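Renzo Russo answers the phone at Zuccaro himself, and he would like people to know that the shop closes at 4. He is 68, and he has been repairing accordions in a former dairy building in Losten for most of his working life. The sign over the door still has the name of the man he bought the business from. He never saw a reason to pay for a new one.

"Customers call me Mr. Zuccaro," he says. "I answer to it. My wife thinks it's funny."

The shop is one long room with a stove at the far end. Instruments waiting for work are kept on shelves along the north wall, away from the sun, each with a paper tag tied to the strap. Russo writes the tags in pencil. The one he picks up first belongs to a dance band in Brudau and says only "low F, smells."

The smell is mold, and the low F is a reed that has slipped in its wax. Both come from the same place, he explains, a basement where the accordion spent a couple of winters on a concrete floor. He sees a lot of these in February, when people bring out an instrument for a spring wedding and find that half the notes are gone.

"They think it's broken. Mostly it's just been badly kept. The wax dries out, it cracks, and the reed plate moves. You scrape it off, you melt new wax, you put it back. It isn't hard work but it is slow, and people don't like to pay for slow."

He melts his wax in a small pan on a hot plate, beeswax with a little rosin. He won't give the proportions. He will say that the beeswax comes from a farm outside Sevirlow and that he stopped buying it by mail after a bad batch turned brittle in the first cold week.
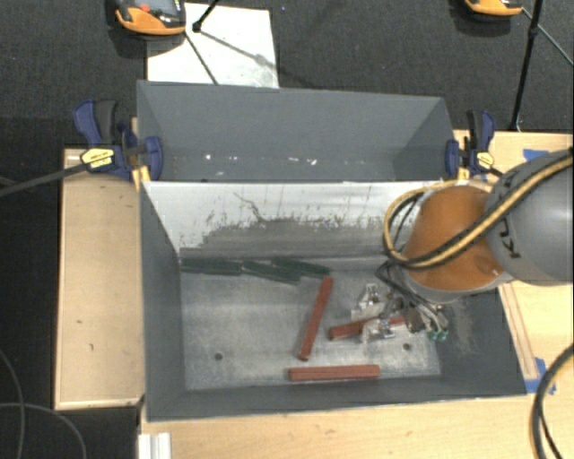 Tuning takes up most of his day. A full-size piano accordion can have hundreds of steel reeds, and every one has to be checked against its neighbors and then checked again once the instrument is closed up. Russo files a little metal from the tip of a reed to raise the note and a little from near the base to lower it. He judges much of the work by ear and uses the meter at the end. The risk is in going too far, and he compares it to a scratch like the thin, crooked one running down the white panel at the back of that gray bin. "You can paint over a scratch," he says. "You can't put steel back on a reed." A spoiled reed has to be replaced, and a matching one for an older instrument may take months to find.

He learned the work from his uncle, who gave him nothing but ruined reeds for the first year. When Russo could bring one to pitch and keep it there, he was allowed to touch a customer's bellows. He did not see the inside of a good instrument until the second winter.

"I was angry about it then," he says. "I do the same thing now with Sumaiya."

Sumaiya Siddiqui came to the shop 7 years ago with an accordion she had inherited and could not play. Russo quoted her a price, and she asked whether she could do part of the work herself to bring it down. She now handles the bellows, the leather and most of the customers. She still can't play much, she says, apart from one waltz that she uses for testing.

"Renzo will tell you the tuning is what matters," Siddiqui says. "But if the bellows leak, you can tune it all you like. I get accordions in here that have been taped up with packing tape. I had one with a bicycle patch on it – that one held, to be fair."

She has also put the shop's records in order. Repairs used to be written in notebooks and numbered from the day Russo took over, with gaps wherever a notebook had gone missing. The latest entry is number 2224, a small button box with a torn strap bracket. She charged 70 for the job and had it done before lunch.

The two of them disagree about new instruments. Siddiqui would like to sell a few beginner models, since parents ask for them every fall. Russo doesn't want the stock or the arguments over warranties. He did agree to a rental shelf, which so far holds three accordions, two of them out on loan to a school in Brudau.

He says he has no plans to retire, though he has stopped lifting the big bass cases and leaves the stairs to Siddiqui. Some mornings he plays for a while before opening, always on whatever was finished the day before. He calls this checking the work. Siddiqui says he checks the good ones for longer.

The dance band's accordion should be ready in two weeks. The low F already sounds. Russo wants to leave the case open by the stove for a few more days before he says anything about the smell.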